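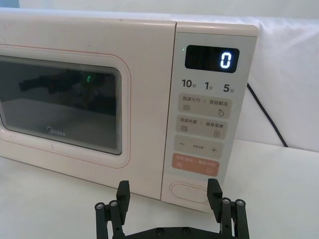 A cream Midea microwave against a white wall.

I have toured a lot of modern houses lately, mostly through a laptop and sometimes in socks, and I would like to speak up for the hallway closet.

The house that set me off is called Roreck. It has a cantilever, a reflecting pool and a kitchen island you could land a small plane on. It does not have a place to put a coat. The write-up says the architects at Vultico wanted the entry to "breathe," and it does, all over you, while you stand there holding your jacket and looking for a chair. The chairs are sculptural. You do not hang things on them.

Seo, a smaller place by the same office, has 1647 square feet and 7 doors, two of them to the outside. I counted on the floor plan, twice. The laundry is behind a curtain. The vacuum cleaner does not appear on the plan, so I assume the owners carry it with them.

Somewhere along the way, storage became an admission of weakness. Clients are told that if they edit their belongings they won't need it, which is easy to say about someone else's snow boots. I have edited mine. I still have around 60 things that live near the front door, and most of them are gloves.

My own apartment was built by people with no vision at all. It is 1042 square feet of beige, and it has a closet in the hall, another by the bathroom and a third that I forgot about until last October – it had a perfectly good fan in it. Guests never gasp when they walk in. They hand me their coats and ask what's for dinner.

I did like Dallodero, I should say, the brick one on the slope with the deep window seats. The seats lift up. There are blankets in them, and one holds a board game with the lid taped on. The magazine gave that photo the smallest spot on the page.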